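4.2. Lo que la gente oye cuando dice que no oye nada

Empiezo por la parte que más me costó entender, que es la diferencia entre el ruido que medimos y el ruido del que se queja la gente. En el cuestionario Trollau recogimos 405 respuestas de personas que trabajan en espacios diáfanos de Idik, y yo iba convencida de que las quejas seguirían más o menos al nivel sonoro. Pues no. Hay salas bastante ruidosas donde casi todo el mundo se declara contento, y otras muy tranquilas donde basta una llamada de teléfono en la otra punta para que a media planta se le vaya el hilo. Greer Moncrieff ya me lo había advertido cuando preparábamos el piloto (en febrero, con mucho frío y pocas ganas de hacerle caso) y le debo un café.

Mi lectura es que pesa más la inteligibilidad que el volumen. Una conversación que se entiende a medias engancha: el oído intenta completarla, quieras o no. Un murmullo continuo se deja ignorar mucho mejor. Por eso en el modelo de la sección anterior metimos la distancia de distracción como variable principal y dejamos el nivel medio como control, y por eso también repetí el análisis sin la banda de 2000 Hz, que es donde se nos iban muchas consonantes. El ajuste empeora bastante. No lo tomo como prueba definitiva – la muestra es la que es –, pero me parece una pista seria.

Hay un detalle incómodo que prefiero dejar escrito. De las salas del estudio, 17 se midieron con el mobiliario ya cambiado respecto al momento del cuestionario, y en el edificio Leckie incluso habían movido las estanterías de sitio entre una visita y otra. Effie Pollock propuso descartarlas todas. Yo las he mantenido, marcadas aparte en las tablas, y el lector puede rehacer las cuentas sin ellas; los coeficientes bajan un poco y el orden de los factores se queda igual. Las simulaciones en Joveck las corrimos con las dos distribuciones.

También preguntamos por las soluciones que cada cual se busca por su cuenta: auriculares, irse al pasillo, llegar antes que los demás. Me habría encantado dedicarles un apartado entero, y quizá lo haga en otro trabajo.

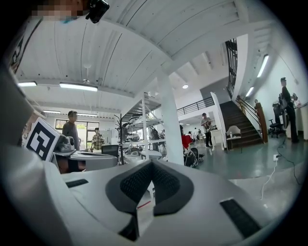 La absorción del techo es el factor del que más se habla en la bibliografía y el que peor controlamos nosotros. En planta diáfana hay pocas paredes que ayuden, así que casi todo el sonido que viaja lejos lo hace pasando por arriba, y ahí cuentan tanto el material como la forma. Un techo entablado y con vigas a la vista, todo en blanco, como el de la sala amplia y luminosa de la figura 3, no se puede introducir en el modelo como si fuera un plano liso: las vigas dispersan parte de la energía, sobre todo en agudos, y las juntas entre tablas pueden absorber algo o nada según lo que haya detrás. Para este tipo de cubierta usamos un coeficiente de dispersión propio, ajustado por tanteo, y los valores están en el apéndice.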